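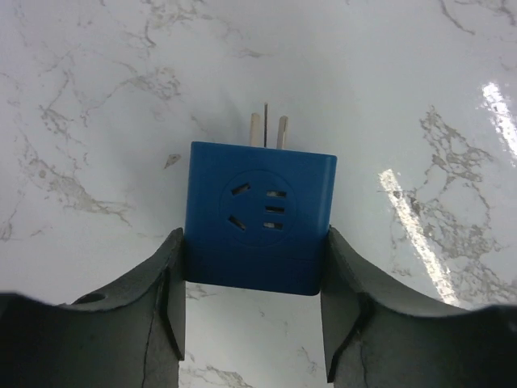 Cube adapters, the blue ones and the yellow ones

Quick page, doing this before lunch on Tuesday so forgive the gaps. Ieva Rimkutė wants the plug cubes written up before the travel drawer gets sorted again, mostly the blue ones. The drawer at Fellholm has 40 of these things in it, all mixed in with chargers and dead cables, and people keep asking which one goes in which wall.

Short answer on the blue: angled blades plus a center pin. On the socket side, two slanted slots on the left of the circle, three little flat ones in a column on the right. Takes a two-pin or a three-pin. Matte finish, nice and chunky in the hand. Does block the outlet next to it, be warned.

Matvii Hrytsenko took a blue one to Dretcombe in April and came home with a different blue one. Same cube, no harm done. Please write your initials on the side anyway, small, in marker. Not on the pins!!

If the pins look bent, dont straighten them yourself. Put it in the tin by the door and take another.

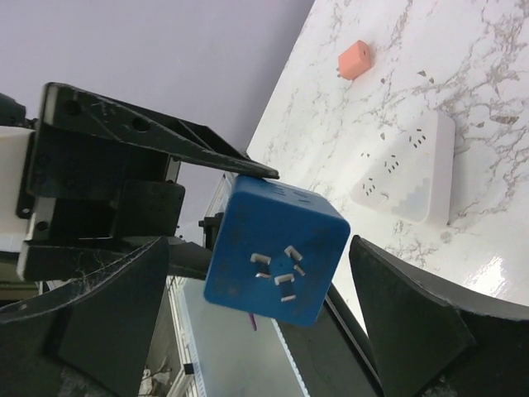

Prong side of a blue cube. Scuffs and a bit of dust, worn paler near the edges.

Scuffs are fine. Cracks are not. Anything with a crack in the housing goes in the tin too, no matter how much you like it. A dry cloth gets most of the dust off, no sprays please.

Hsin-yi Ko did the shelf labels, very neat, then ran out of tape at shelf 2. More tape is coming. Until then the lower shelf is "misc" and you have to dig. Bag 338 is the one with the short extension leads, it says 300 on the old list, ignore the old list.

Other thing. A cube changes the shape of the plug and thats all it does. Check the small print on whatever you're plugging in before you go, hair dryers especially. Stellan Torvik has a story about a hair dryer, ask him at lunch. 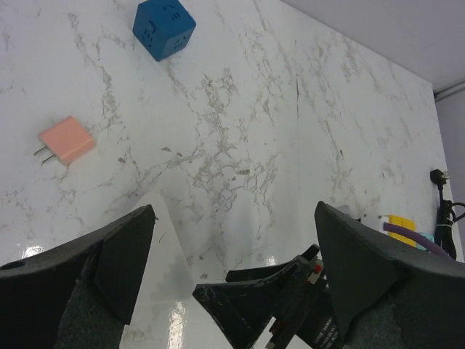
and the same goes for phone chargers, which wander off faster than anything else in the drawer. If you borrow a charger with a cube, bring both back, together, same day if you can. Half the messages I get are somebody with one and not the other. Valdis Jaunzems keeps a spare set at Krūmiņa, second desk, left hand side, and he will lend them out if you ask before he leaves at four.

Cables are a seperate page, not done yet. Nivevico pouches also on that page, the gray ones with the zipper. Don't store cubes in those, the prongs poke through the mesh and then the zipper sticks.

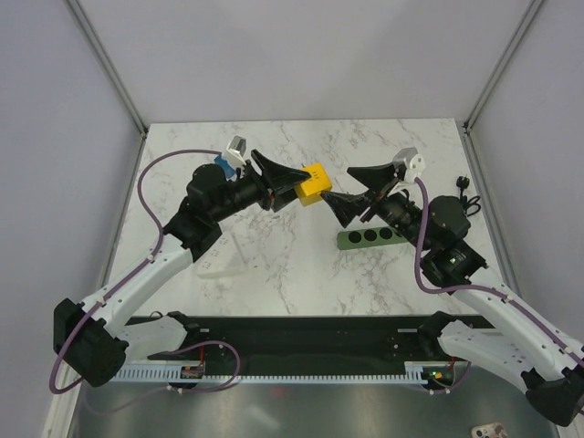
Colors next, as that's the question I get most. They're for sorting and they stop working the minute people put things back in the wrong row. Blue row at the front, yellow row behind it. The yellow is much easier to spot on a pale table, as bright as it is, and it's the one I'd hand to anybody packing at five in the morning. Has the socket slots on it as well, same cube idea, so check the prongs against your list before you zip the bag. Swap requests to Ieva, on paper, in the tray.

More pictures when the pouches are done.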